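Grostik – Datenblatt

Stand: 25.3.19

Grostik ist eine Sammlung von Aufnahmen zum Thema Bett und Wäsche in kleinen Schlafräumen. Im Mittelpunkt stehen einfache Arbeiten mit Stoff: ein Tuch aufheben, ausbreiten, falten, weglegen, ein Laken glatt ziehen. Dieses Datenblatt beschreibt, was in der Sammlung enthalten ist, wie die Ordner aufgebaut sind und wofür man die Daten verwenden darf. Deutsch ist nicht meine Muttersprache, ich bitte bei Fehlern im Text um einen Hinweis.

Zwei Ansichten: Bett an der Wand, beide mit beigem Laken:
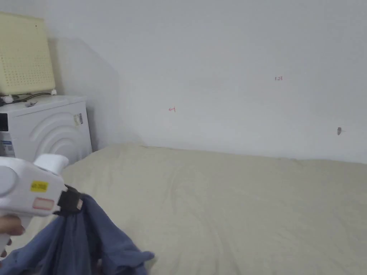
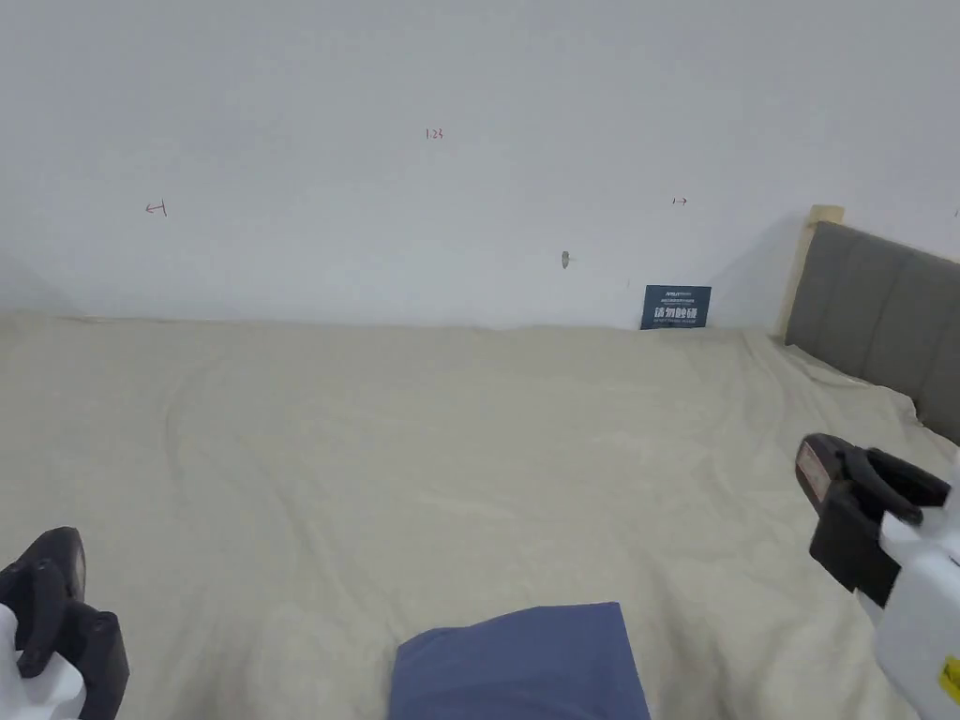 Inhalt

Die Sammlung besteht aus 608 Sequenzen. Davon sind 480 für die allgemeine Verwendung freigegeben, die übrigen werden für den Vergleich von Ergebnissen zurückgehalten und sind in diesem Paket nicht enthalten. Zusammen mit den Sequenzen liefern wir ungefähr 2.000 kurze Textnotizen. Eine Notiz beschreibt immer nur einen Arbeitsschritt, zum Beispiel „Tuch an einer Ecke anheben“ oder „Falte am Fußende glatt streichen“.

Die Sequenzen sind in drei Teile geordnet:

isura: Arbeiten auf dem Bett. Kleine Wäschestücke und Tücher werden auf dem Laken abgelegt und gefaltet.
suler: Arbeiten am Bett. Das Laken wird gespannt, das Kissen bezogen, die Decke zurückgeschlagen.
bhat: Wege der Wäsche. Die Stücke werden vom Bett zur Waschmaschine gebracht oder von dort geholt.

Die Namen der Teile haben keine besondere Bedeutung. Sie waren am Anfang nur Arbeitsnamen und sind dann geblieben.

Ordnerstruktur

Jeder Teil hat einen eigenen Ordner. Darin liegt für jede Sequenz ein Unterordner mit laufender Nummer. Im Unterordner findet man die Einzelbilder, die Datei notizen.txt und die Datei stoff.txt. In stoff.txt stehen Farbe, grobe Größe und Art des Stoffes, soweit sie bekannt sind. Wenn das Material nicht sicher bestimmt werden konnte, steht dort „unbekannt“. Bitte ersetzen Sie diesen Eintrag nicht durch eine Vermutung.

Die Nummern sind nicht lückenlos. Einige Sequenzen wurden nach der Kontrolle entfernt, und wir haben danach nicht neu nummeriert, damit ältere Verweise gültig bleiben.

Begriffe in den Notizen

Die Notizen verwenden einen festen Wortschatz mit 9 Verben: greifen, anheben, ablegen, ausbreiten, falten, wenden, ziehen, glätten, loslassen. Andere Verben kommen nicht vor. „Glätten“ bedeutet, dass der Stoff liegen bleibt und nur die Oberfläche bearbeitet wird. „Ziehen“ bedeutet, dass sich mindestens eine Kante bewegt. Diese Unterscheidung war beim Laken am schwierigsten, weil es oft beides gleichzeitig ist. In solchen Fällen gilt das Verb, das zur größeren Bewegung passt.

Als „Falte“ bezeichnen wir eine Linie, die absichtlich entstanden ist. Alles andere heißt „Knitter“, auch wenn es im Alltag niemand so streng trennt. Kopfende und Fußende werden immer vom Bett aus angegeben. Links und rechts gelten dagegen aus der Blickrichtung der Aufnahme.

Bekannte Mängel

Helle Laken sind in der Sammlung deutlich häufiger als dunkle. Wer mit den Daten Knitter untersuchen will, sollte das beachten, denn auf hellem Stoff sind die Schatten oft sehr schwach.

Im Teil bhat fehlen bei mehreren Sequenzen die Notizen für den letzten Schritt. Sie sollen im Juni nachgereicht werden.

Bei gemusterten Kissenbezügen ist die Farbangabe in stoff.txt manchmal ungenau. Eingetragen wurde die Farbe, welche die größte Fläche hat.

Sehr dünne Stoffe sind kaum vertreten. Nasse Wäsche ist gar nicht enthalten.

Verwendung

Die Daten dürfen für Forschung und Unterricht verwendet werden. Eine Weitergabe ist erlaubt, wenn dieses Datenblatt unverändert beiliegt. Für den Verkauf der Aufnahmen oder von Teilen davon braucht man eine schriftliche Erlaubnis.

Bei einer Veröffentlichung nennen Sie bitte den Namen Grostik und den verwendeten Teil, also isura, suler oder bhat. Wurden mehrere Teile gemischt, reicht der Name der Sammlung.

Fehler melden

Für eine Meldung brauchen wir den Teil, die Nummer der Sequenz und die betroffene Zeile in notizen.txt. Korrekturen an den Notizen werden in der Datei aenderungen.txt im Hauptordner eingetragen, die Einzelbilder selbst werden nachträglich nicht geändert.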